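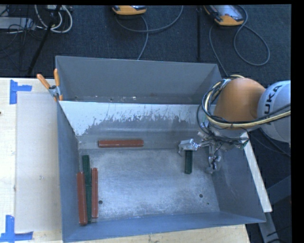 The blocks that went to the bin
By Colm Ó Riain
February

A robot that learns to pick things up has to fail a great many times first, and each failure has to be written down in a form the software can use. At Lenihan, a small automation firm in Trunville, most of the working day goes on this. The arm reaches into a metal bin, closes its fingers, lifts and records the result. Then it does it again.

The system under training is called Arkley. It takes a camera view of the bin and a proposed grasp - a position, an angle and a closing width - and returns a single score for how likely that grasp is to hold. To produce useful scores it needs examples of both kinds, good grasps and bad ones, in something like equal measure. Bad ones are easy to collect in the first week and hard to collect later, when the model has improved enough to avoid them. Lenihan's answer is to set aside a share of attempts in which the model's advice is ignored and a grasp is drawn at random from the reachable area.

The objects are plain rectangular blocks, in reddish brown and dark green. A block has flat sides and a clear long axis, so the correct grasp is known in advance and errors are easy to classify. The difficulty comes from where it lies. A single block in the middle of the floor is close to a solved problem. Blocks lying parallel with little space between them are a different matter, as the fingers need a gap to enter and may push a neighbour instead. A block against a wall can be gripped across its width only if the wall leaves room for the outer finger. The slanted sides of the bin help with clearance for the arm, but they also mean that a block may come to rest tilted, and the depth reading there is less reliable.

Each attempt produces one record. It holds the view before the move, the planned grasp, the joint positions on the way down, the width of the fingers after closing and the view after the lift. The label is worked out from the last two. If the fingers have stopped short of fully closed and the after view shows a block missing from the floor, the attempt counts as a success. If the two signals disagree, the record goes to a person. Over 30 records in a shift usually end up in that queue, and clearing them is dull but necessary work. A wrong label in the training set does more harm than a missing one.

Drift is the other standing concern. If the bin moves between runs, every stored grasp is off by the same amount and the model learns the offset as though it were a property of the blocks. Clamps on the rim and tape marks on the table deal with most of this. The firm also repeats a fixed set of 7 test grasps at the start of each run and compares the results with the stored values. When two of them fall outside tolerance, the run is stopped and the camera is calibrated again.

The customer for all this is Steldale, which packs building samples and wants a cell that can empty mixed bins without a person standing by. Its acceptance test will use block sizes that Arkley has not been trained on. Lenihan has kept two sizes out of the training set for the same purpose, and those results will decide whether collection carries on into the spring or moves to a new set of shapes.

Comments

gantry_pete: Did they try labelling from motor current as well as finger width? We found width alone useless on thin parts.

M. Holroyd: Good to see the random share mentioned. We dropped ours too early and the model stopped getting any worse examples to learn from. Took a month to notice.

tollbar: What happens if it lifts two blocks at once? Success or failure?

gantry_pete: @tollbar we always logged that as a failure, but it depends on what the cell has to do next.

Last updated: February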